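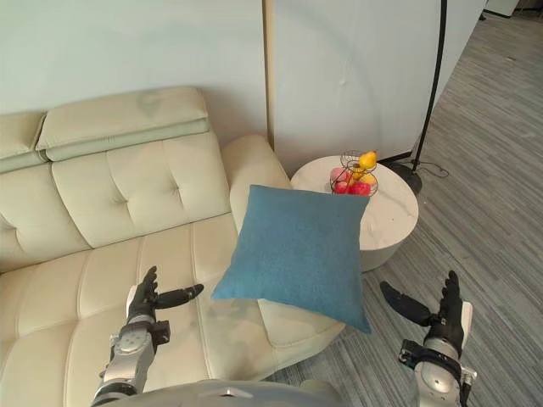
Issue 261, page 77

The woman who stages apartments for Anozie does not like to be asked about throw pillows, and she has been asked about them by everyone she has met since September. "It's a square bag of fluff," she says. "I went to school for this." She then talks about throw pillows for most of an hour.

Anozie furnishes the model units at Preltcombe, a rental building with 600 apartments and one elevator that smells of soup. Her job is to make a room look as if a pleasant person has just stepped out of it. The pleasant person owns fruit. The pleasant person does not own a phone charger, a cat or a stack of mail.

She starts with the sofa, as it is the one thing she can't carry home if she gets it wrong. Her current favorite type is cream leather with a tufted back, the sort of seat a dentist might buy after a good year. She was against it at first. "Leather in a rental, in cream, with dimples. I thought, who is going to vacuum the dimples?" The answer was her. She has a soft brush for the job and keeps it in her coat.

What a pale sofa needs, she says, is one color that has no business being there, and a dusty teal is hard to beat. Navy looks like a bank. Orange looks like you lost a bet. A muted blue-green on cream, up near the armrest, gives people somewhere to rest their eyes while they pretend not to be looking at the price sheet.

"And one. Please, one. I have walked into living rooms where you had to dig for the seat."

On placement she is strict, then less strict. The catalogs from Kalport, where she buys most of her soft goods, show every pillow standing on a corner like a diamond on a playing card. She won't do it. She won't do the karate chop across the top either. Her own method is to stand a few feet back and toss the thing at the end of the sofa, and if it lands badly she tosses it again. "You place it by hand and it looks placed. People can smell it."

I ask how many tosses is normal. She says 2, and her face says otherwise.

Next to the sofa goes a side table, round if there is any choice in the matter, because she has bad shins from years of square ones. She likes a white top with a bit of gray veining and does not care in the least whether it came out of a mountain. A wire basket of fruit goes on top. She favors reds with a single yellow piece for height, and something pink if the store has it. Visitors do take the fruit. One man at Preltcombe took a pear, bit it in front of her and asked about parking.
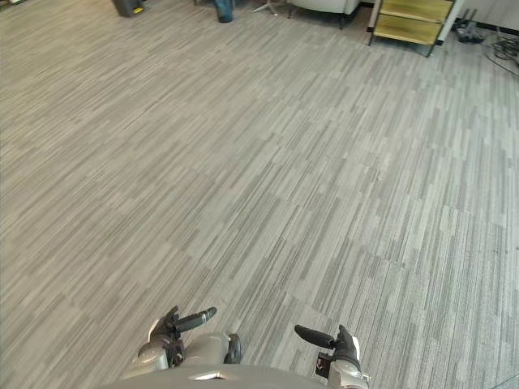
Floors are where she and the building part ways. She wanted oak boards and a wool rug, and she had the rug picked out, from Costau, and had told her mother about it. The management wanted carpet tile, and the management signs the checks. She has made her peace with it over time, or says she has. The gray is at least three grays, all those thin dashes running light to charcoal, and with the tiles turned this way and that you get a faint checkerboard that only shows up once you've been staring at it through a long meeting. "It hides crumbs, I'll give it that. It would hide a small dog." If one tile gets ruined you pull it up and put down another, where the wool rug would have meant a phone call and some crying.

Her one demand was that a good stretch of it be left bare. The leasing people kept trying to add things – a pouf, a magazine rack, a tall vase with sticks in it. She took the sticks home. They are in her garage, where she says they look just as bad.

"Everybody wants to fill the middle," she says. "The middle is where you walk."

Does her own living room look like this? She laughs for longer than the question deserves. At home she has a brown sofa that came with the house, no side table, and four pillows, none of which match and one of which belonged to a neighbor who has moved away. The fruit lives in the fridge, in the bag. She did try tossing a pillow once, at the end of a long day, and it knocked over her tea.

The next set of units gets furnished as soon as the painters are out. She has been told the sofas may be gray this time. She is thinking about mustard, and would rather I didn't print that.

2024-05-04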